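Prurum: odds and ends on the floor

README, version of September 15, 2019

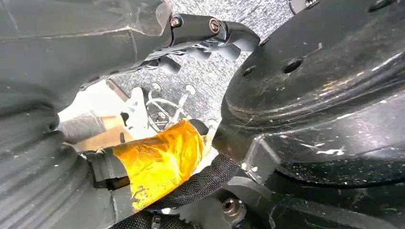

Grey speckled carpet, with a white bracket and a curved loop of thin silvery wire.

What this is

Prurum is my list of the bits and pieces that end up on the floor of a carpeted room while you're sorting it out. I mean brackets, bent wire, cardboard, rolled-up soft things, all the stuff that hasn't got a proper drawer. I started it as a plain text file when I was clearing the back room at Zavetberg, and it grew (as these things do!) into something I thought other people might like to use for their own tidying, or for testing a search tool on words that real people use.

There are 258 entries. Each one is a single line with a short name, the main colour, what it seems to be made of, and where I'd put it. I've checked 214 of them twice. The rest have a question mark in the last column, so please treat those kindly.

What's in the folder

items.txt is the list itself. Tabs between columns, one item per line.
places.txt has the 18 places I put things: shelf, tin, hook, under the stairs and so on.
words.txt is my little dictionary, mostly so that I stop calling the same thing a clip on one line and a bracket on the next.

How I name things

I go by looks first. If it's flat and angular with a screw in it, it goes down as a bracket, even when I haven't a clue what it was holding up. Wire is wire, and I add "loop" if it curves round. Cardboard-coloured things are trickier. I used to write "box" for all of them and then had to go back and change a good few to "tan, flat", so now I only write box once I've picked it up and there's an inside to it.

Soft grey things get "soft, grey" and the shape. I know that's a bit vague, but I'd rather have that than guess at the cloth.

Carpet isn't an item. I do note it in the remarks, though, as small silvery bits on a flecked grey floor are murder to find again, and it helps to know which entries came off carpet and which came off bare boards.

Known problems

Colour words wander. Early on I wrote silver, later silvery, and there's at least one "shiny".
Screws that are still in something are not listed on their own. Loose ones are.
Cletuvov, the older list I borrowed a few lines from, had a column for size. I dropped it since I kept forgetting the ruler, and I do slightly regret that.
Lines 18 and 19 are the same bracket. I've left them both in because the numbering in my notes depends on it, sorry.

Using it

Help yourself. Copy it, cut it up, swap my places for yours. If you do put your own items in, start a new file and keep the columns in the same order, then the two will sit happily side by side. A version with the Xolalpa shed added is next on my list, once I've got the shed door to open all the way.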